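Galdale Picture House: Before-Doors Safety Checklist, With Comments
September
By the house manager

Our fall run of old crime pictures opens with the Prantl print, and we're expecting fuller houses than we had all summer, so I've gone back through the list and written in my comments where last season taught us something. Please initial each line. If a line fails, write down what you found, even if you fixed it on the spot.

1. Exit signs lit, both sides of the auditorium and the balcony stair.
OK. The left-hand sign flickered twice in August and has a new tube now. Do look at it with the house lights all the way down, the way the audience will see it. These noir pictures are very dark and a weak sign shows up fast (so does an open phone, but that's another memo).

2. Exit doors open fully from inside, no wedges, no chains.
OK, with a comment. The alley door sticks after rain. Lean on the bar with your hip and it goes, but a guest shouldn't have to know that. Lusar has been called about the hinge.

3. Seat count posted and matched to the ticket cap.
The cap is 125 with the balcony closed. Please don't sell the piano bench, however nicely people ask!

4. Aisle lights and stair nosings.
FAIL at row G, right side. Taped for now. Replacement strip is on order, and until it comes an usher stands there with a flashlight for the first ten minutes of every show.

5. Projection booth.
Extinguisher in date and on its hook. Fan running before the lamp is struck. The Zaltier projector has 1,720 hours on the present lamp and I'd like us to change it before the double bill. Reels go on the rack, never on the floor by the door, and that includes the trailers.

6. Lobby display and poster stands.
OK. The big paperback-cover blowups are lovely but top-heavy, so each one needs two sandbags. Keep them clear of the ticket line. 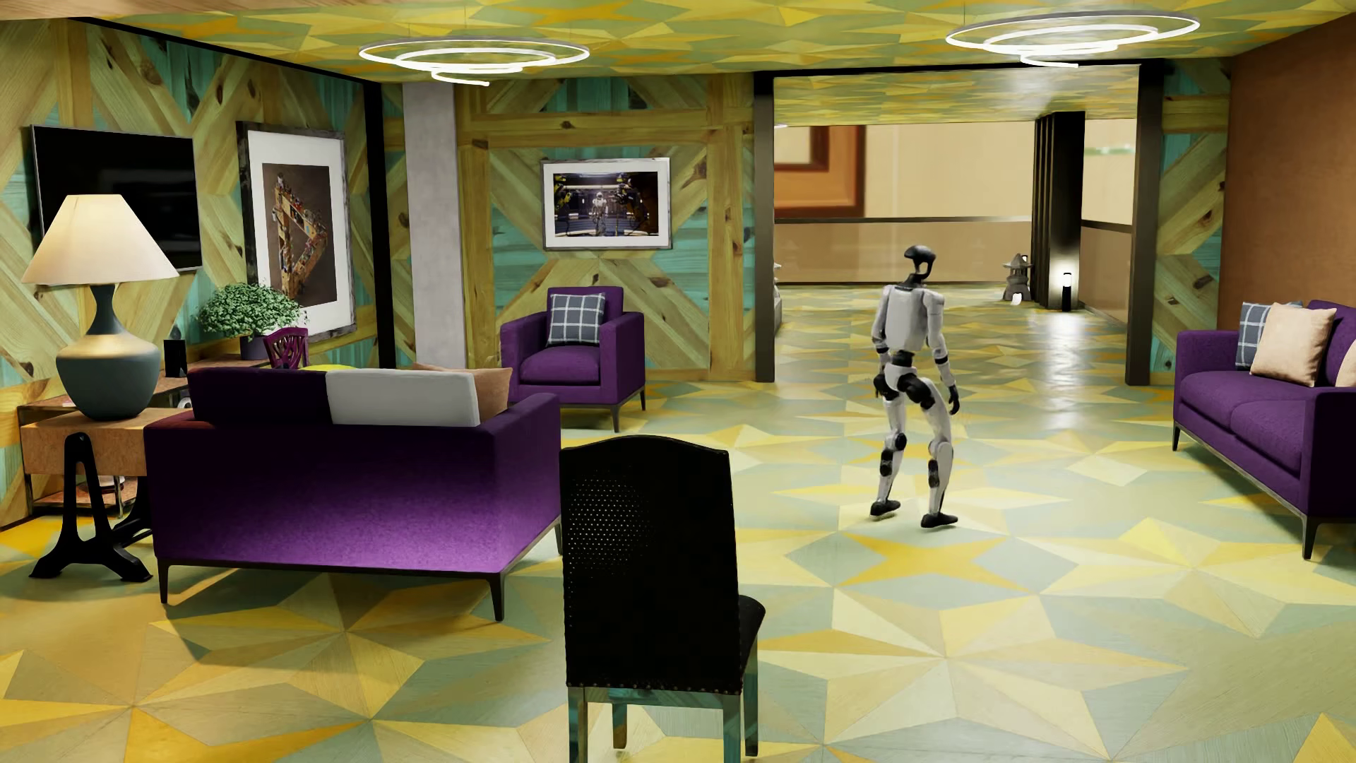
7. Floors, lobby and members' lounge.
Walk every floor yourself before doors, in the shoes you'll be working in, and go slowly enough to feel a loose edge. People come out of a two-hour picture half blind and still arguing about the ending, and they don't look down. A glossy wood floor with a busy pattern, like the one with the eight-pointed stars that the robot is striding over, can hide a spill very nicely, so bend down and look across it toward the light from a doorway. Wet-floor cones are in the coat closet, behind the folding chairs.

8. Concessions.
Popcorn kettle off and cool before the late show lets out. Cord comment from last time is closed.

9. First aid box.
Bandages low. Item 29 on the supply sheet, please reorder.

Signed sheets go in the blue binder in the office by 6:30 p.m. on show days.

Galdale Picture House | Office: extension 807 | All rights reserved | Back to top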